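Laven Shape Blocks: your questions answered

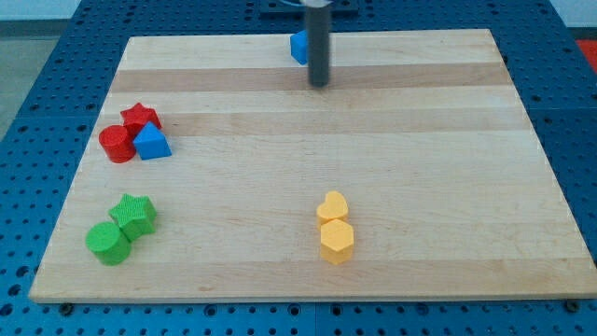

Peiyu Dai wrote to ask whether the stars are meant for children who already know the cylinder and the prism, or whether the whole set can go out at once. We suggest starting with two shapes in two colours and adding the star after a few sessions. If the children are already sorting confidently at home or in nursery, put everything out.

What ages are the blocks for?
Three and up. The smallest pieces are not suitable for children who still put things in their mouths.

Should we sort by colour or by shape first?
Colour, in most cases. Red, blue and green are easy to tell apart and most children go for them without being asked. Once that is going well, ask for all the stars together, whatever their colour. Expect some muddle in the first week – it is quite normal for a child to start with shape and drift back to colour halfway through.

Do I need to use a board?
No, but it helps. A wooden chopping board gives a clear edge to work within, and it can be carried to the cupboard with the blocks still on it if a child hasn't finished. Choose one with a flat, smooth top. Boards with a juice groove are a nuisance, as the cylinders catch in it.

Do the blocks come with a board?
The home set doesn't. The nursery set includes the Sjöberg board, which can also be bought separately.

How many blocks are in each set?
There are 70 in the home set and 200 in the nursery set. Both have the same shapes and colours.

The cylinders keep rolling away. What can we do?
Stand them upright on their flat ends. If the table slopes or gets knocked a lot, put a damp cloth under the board so that it stays where it is.

Why do the stars feel rougher on top?
The tops of the stars have a fine texture. It doesn't wear off with ordinary use and it is useful for feely-bag games, where the child has to find the right block without looking. Crumbs and modelling dough can get into it, so see the next question.

How do I clean them?
Warm water, a drop of washing-up liquid and a soft brush for the textured tops. Dry them with a towel. Please don't put them in the dishwasher, and keep them off radiators.

Can you suggest a simple game for two children?
Each child picks a colour. Put all the blocks in a bag and take turns pulling one out. If it is your colour, you keep it; if not, you hand it over or put it back. The first to collect 5 wins. Older children can play for one of each shape instead.

Can I buy single replacements?
Yes. Tell us the shape and colour when you order. Green stars are out of stock at the moment and will be back in April.

Who do I contact about a missing or damaged piece?
Write to Oskari Lindqvist on the parts desk with your order number. For school and nursery accounts, ask for Pak-hei Tam.

Page last updated December 30, 2025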